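Corners first: Kadri Šimkus on how a square basket keeps its shape

Kadri Šimkus has been weaving and repairing storage baskets in Levthorpe since 2000. Her stall at the Prelton craft fair on Sun 5 May was given over to square work, a form she considers harder than round and less well understood by the people who buy it.

"A round basket shares the load all the way along the wall," she says. "A square one puts it into four corners. If those are slack, the sides belly out and the base rocks."

Her method is to wrap the corner more tightly than the faces on either side. She works with cord and with seagrass, and treats the two much the same at this stage. The strand is twisted before it goes in, pulled hard at the turn, then eased off over the first 5 cm of the next face. A tighter corner stands slightly proud as a ridge. Buyers sometimes ask whether it is a separate piece sewn on afterwards. In her baskets it is part of the same weave.
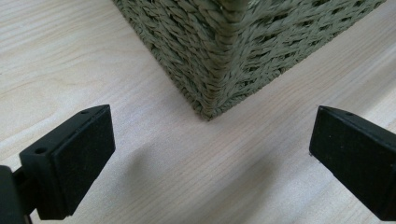
Corner and rolled bottom edge of a woven basket, with the more open weave on the right face.

The bottom edge is the other point of wear. Šimkus prefers a thick roll, as it lifts the weave clear of the shelf and can be replaced without opening the wall. "I charge for 12 hours on a full base," she says. "A roll is an afternoon."

She is less strict about gaps. Small openings between strands do little harm in a basket meant for linen or paper, and they let air through. For heavier contents she packs the rows down with a flat bone tool. Uneven packing between faces is common in hand work and she does not count it as a fault - provided the corners are sound.

Rūta Mets, who runs the Sakalauskas workshop where Šimkus teaches, keeps a record of repairs. It lists more than 200 baskets, most of them in for corners or base edges. "Handles come third," Mets says. "People expect them to come first."

The next course on square bases starts in October. Places are booked through the workshop, and students bring their own shears.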